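Visit report: Fondaveck test floor, Grurkberg

Fondaveck opened its robot test floor to outside visitors for an afternoon in July. I went because our own shop is writing its first set of rules for working near robot arms, and I wanted to see how a place that has been doing it longer handles the boring parts: who may touch what, when the arm has to be stopped, and what gets written down.

Sign-in was at 1 p.m. Every visitor got a one-page sheet and had to initial it before going past the door. The sheet covered loose sleeves, lanyards (off, no exceptions), where to stand, and what to do if an alarm sounds. We were split into groups and each group had one guide. The guide carried a stop button on a cord and told us she would use it without asking if anyone stepped over the line.

The floor has 4 cells. The first two were closed that day, so we spent most of our time at the third, called Usta, and the fourth, called Kyei. Both are used for small handling work, and both run under the same rule book. It is short. The copy I read was mostly checklists, and I liked that each item names the role that signs it.

The start-of-shift check took up a good part of the tour. The operator looks over the gripper by eye with the arm stopped, then checks that the pivot screws are tight, then wipes the fingertips. Lint, foam crumbs and tape residue count as a finding and go in the log even when they take a second to remove. I asked if people really write that down. The guide opened the log on a tablet and showed us 695 entries for the year so far, most of them one line long. Fingertip debris was the most common type.

Fixtures come next. Anything the arm reaches toward has to be fastened down, and it gets a push by hand before the first run. If a holder has been swapped or moved, the first 2 runs are done at reduced speed with the operator at the stop button. After that a second person signs off and the cell goes back to normal speed. The same applies after a collision, even a light touch that leaves no mark.

Cables get their own page in the rule book. Floor cables are supposed to stay outside the arm's reach – the guide said this is the rule they get the most complaints about, mainly from people who bring in extra equipment for a day. Anyone who adds a cable has to walk its full length with the operator before power goes on. Temporary cables are logged in and logged out.

Entry to a cell is handled with a plain padlock and a tag. You stop the arm, lock the switch, put your own tag on it and keep the key in your pocket. With 3 people inside there are three locks. No one takes off another person's lock. We do this on our presses already, so I expect it will be easy to carry over.

A few things I was less sure about. The standing line for visitors is painted close to the shelves, and with a full group it gets tight. The rule book does not say who updates it or how often. I asked, and was told it gets revised when something goes wrong, or when someone complains long enough. I would want a set date for ours.

We finished at 3:30 p.m. with coffee in the hallway. I brought back a blank copy of the shift checklist and will pass it around before our next safety meeting.

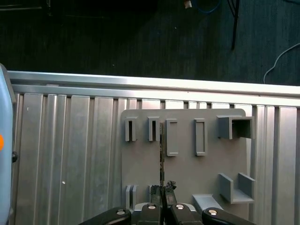
D. Haldren
Shop safety lead

Gripper and fixture board, with a bit of black fuzz on the tip of one finger. Under the Fondaveck checklist that would be a one-line entry in the log – stop, wipe, write it down.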